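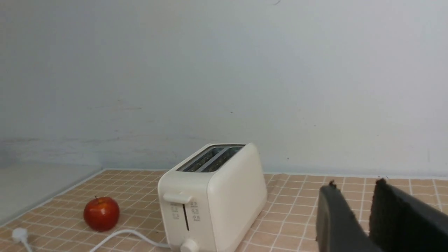
## 4. Bread at the end of the loaf

We had expected the first week of the diaries to be the dull part. Participants were asked to write down what happened to their bread from the moment it entered the home, and we assumed that most would settle into a line or two: bought a loaf, ate some, finished it. Instead the early pages of the Hokevach diaries are full of rules, disputes and small discoveries, and nearly all of them gather at one point in the life of a loaf, when it stops being good for eating plain and has to become something else. We call this point *the turn*, borrowing a word that several households in Unura were already using. The rest of this section describes how people recognize it, what they do about it, and why it matters for the wider question of food waste at home.

### 4.1 Recognizing the turn

Of the households that began a diary, 284 returned one complete enough to analyze. Wekesa Khaemba coded the entries for any remark on the condition of bread, and Freya Fothergill coded a subset independently so that we could compare readings. Agreement was high for mold and dryness. It was much lower for remarks such as "tired," "past its best" or "Thursday bread," and these turned out to be the most rewarding entries in the whole collection!

What makes them rewarding is that they describe judgment in progress. A printed date was mentioned often enough, but usually as something to argue with. People pressed the crust, bent a slice to see whether it cracked, or smelled the inside of the bag. One participant in Mivano wrote that she could tell from the sound the bread knife made. Another kept a running note of the weather beside each loaf, having decided that humid days and dry days called for different treatment. Her notes are careful and, as far as we can judge, she was right.

Two patterns stand out. First, the turn comes earlier for people who bake or buy from a bakery than for people who buy wrapped, sliced bread. Customers of the Steiner bakery in Unura, who made up a good share of the sample there, often placed it on the second morning. Sliced-bread households rarely placed it before the fourth. Second, the turn is almost never the end. In most diaries, a loaf that has "gone" in this sense carries on being eaten for several more days, under a different set of rules.

This second pattern deserves attention. Surveys of household waste tend to ask whether food was eaten or thrown away, and so they miss the long middle stretch in which bread is still plainly food but has lost its first use. Our participants spent a great deal of thought on exactly that stretch.

### 4.2 Toast as the first rescue

Toasting was by far the most common response to the turn. It was so common, in fact, that many participants did not think of it as a way of saving food at all until an interviewer asked. In the follow-up interviews (n = 30), people described toast as breakfast, as comfort, as "what I have when I can't be bothered," and only later, sometimes with real surprise, as the thing that kept their bread from being wasted.

The physical reason is familiar. As bread ages, the starch in the crumb slowly firms up as its molecules settle back into a more ordered arrangement. Gentle heat undoes much of this for a short time, and stronger dry heat adds browning and a crisp surface, for which a firm slice is no drawback. Several participants had worked out the practical side of this for themselves and preferred older bread for toast. "Fresh bread makes sad toast" appears in one diary, underlined twice.

What the diaries add is a sense of how strongly the appliance shapes the habit. A plain two-slice toaster of the kind shown in Figure 3 sets a portion before anyone has decided how hungry they are.

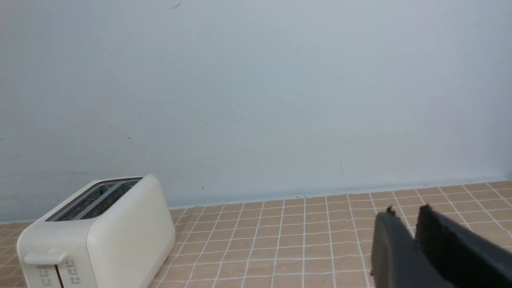

**Figure 3.** A two-slice toaster with both slots empty.

Participants who owned a toaster like this tended to write about bread in pairs. They took two slices from the bag, and if only one was wanted, the second was often toasted anyway and handed to whoever was nearby. Larger families wrote about turn-taking, and a few recorded the order in which people were served. Households that used a broiler or a dry skillet wrote quite differently: they were more likely to prepare the whole end of a loaf at once, including the heels, and more likely to mention burning it.

Slot width matters too. Bakery loaves are often cut by hand, and a thick or uneven slice may not fit. We found nine households in which the bakery loaf went stale while sliced bread in the same kitchen was finished, and in every one of them the diary mentions trouble getting hand-cut bread into the toaster. The number is small and we do not want to make too much of it. Still, we find it a wonderful example of how a few millimeters of kitchen equipment can steer what gets eaten and what doesn't. Some participants had solved the problem by slicing the whole loaf thinly on the first day. Others had bought a bread guide, used it twice and put it in a drawer.

### 4.3 The second rescue, and who does it

After toast, the uses branch out. The diaries record bread crumbs, croutons, bread pudding, French toast, stuffing, soup thickener, a garlic-rubbed salad, and feed for hens. In total we logged 376 entries in which old bread became an ingredient in another dish. Bread crumbs lead the list in Mivano, while puddings and French toast lead in Unura, where the bakery loaf tends to be a richer, milkier style.

We were struck by how uneven this work is within a household. Toast is made by everyone, including children. Crumbs and puddings are nearly always made by one person, who also tends to be the one who remembers that there is half a loaf at the back of the shelf. When that person was away, diaries kept by other members often continued to record toast but recorded no second rescue of any kind. Then came the return, with entries such as "threw out the ends, sorry" in one hand and "COULD HAVE BEEN CRUMBS" in another.

Knowledge seemed to be a smaller obstacle than planning. Most people interviewed could describe at least one recipe for old bread, and several did so at length and with great pleasure. The difficulty was having enough of it at the right moment. A pudding wants half a loaf, and toast has usually got there first, leaving two heels and a slice. Freezing the odd pieces until there were enough of them was the standard answer, and those who did it were proud of it. Those who had tried and given up spoke of a freezer drawer full of bags that could no longer be told apart.

### 4.4 Browning and taste

A smaller group of questions concerned how people like their toast. We included them mainly to warm up the interviews, and they produced some of the liveliest talk in the study. Preferences were firm, were held from childhood in many cases, and were described with a large vocabulary: "blond," "biscuit," "just caught," "proper brown."

Preferences for color turned out to interact with the age of the bread. People who liked pale toast moved away from a loaf sooner, explaining that it took longer in the heat before an old slice tasted right to them, and by then it was darker than they wanted. People who liked an even golden brown would go on toasting a loaf for days. We had not planned to test this and our color terms were far too loose to support a strong claim, but it would make a lovely small experiment for anyone with a color chart and a patient panel of tasters.

Toppings followed the same line. Butter alone was for newer bread. Beans, eggs, sardines and melted cheese were kept for older slices, which stand up to moisture without collapsing. One Unura participant drew a small chart of this in the margin of her diary, with jam placed firmly in the middle.
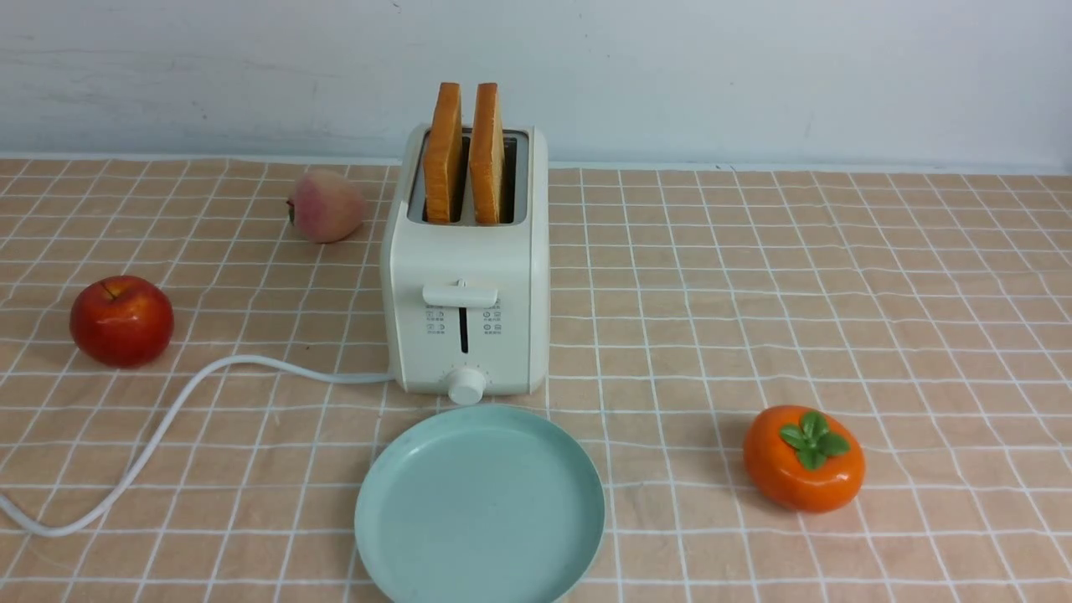 ### 4.5 Limits of the diary material

Writing about bread makes people look at bread. Several participants told us that they wasted less during the diary period than they normally would, and the tone of the later entries suggests that this effect did not fade quickly. Our figures for rescue should therefore be read as generous. The diaries were also kept in the cooler part of the year, ending in January, and mold was mentioned less often than we would expect in summer.

The sample leans toward people who enjoy cooking. Recruitment in Unura ran partly through a notice at the Steiner counter, which will have favored those who already care about a good loaf. In Mivano we recruited by letter and the replies were more mixed, with a larger share of single-person households. These are the households in which the end of the loaf is hardest to reach, and their diaries are often the most inventive. We return to them in Section 5, where the interview transcripts are read alongside the shopping records.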